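Category: Owners' Association / Minutes

Surkora Bay Resort: Minutes of the Members' Meeting, 20 October 2020 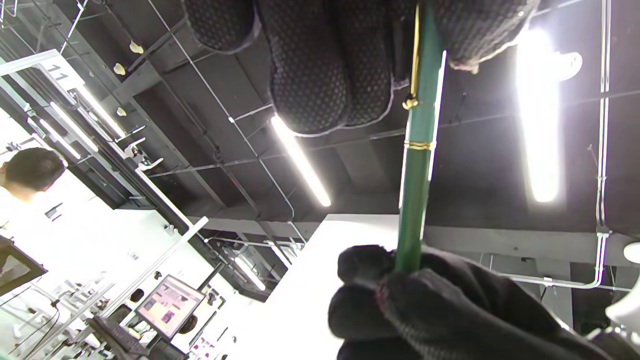
Green rod with gold band and cord, held in gloved hands.

1. Opening
The chair opened the meeting in the Siven Room and confirmed that a quorum was present. The minutes of the previous meeting were approved with one correction: the beach pavilion is to be listed under shared facilities.

2. Winter packages
The sales office presented the proposed rates for December. The Yaman Suite will be offered at 900 dollars for a three-night stay, with breakfast and airport transfer included. Dinner will be charged separately. A member asked whether the rate applies to owners' guests. The sales office confirmed that it does, provided the booking is made 30 days in advance.
Resolved: that the rates be adopted as presented.

3. Cancellation terms
Members discussed the present terms, under which the deposit of 170 dollars is kept in all cases. It was proposed that guests be allowed to move their deposit to a later stay within the same year of membership. The motion was carried, with two members opposed. The wording will be sent to the booking agents before the new rates are published.

4. Brurngate annex
The manager reported that the 20 rooms in the Brurngate annex remain closed to bookings. Quotes for new air conditioning have been received from two contractors, and a third is expected. Members asked that the quotes be compared on the same basis, including yearly service. Decision deferred to the next meeting.

5. Spa and boat service
The spa will keep its present hours. The morning boat to the village will leave half an hour later than at present, as requested by several guests. The front desk will update the printed schedule.

6. Other business
A member raised the condition of the path between the lower pool and the dock. The manager will inspect it and report in writing.

The meeting was adjourned. The next meeting will be held in December, on a date to be announced by the office.

Last updated: following approval by the chair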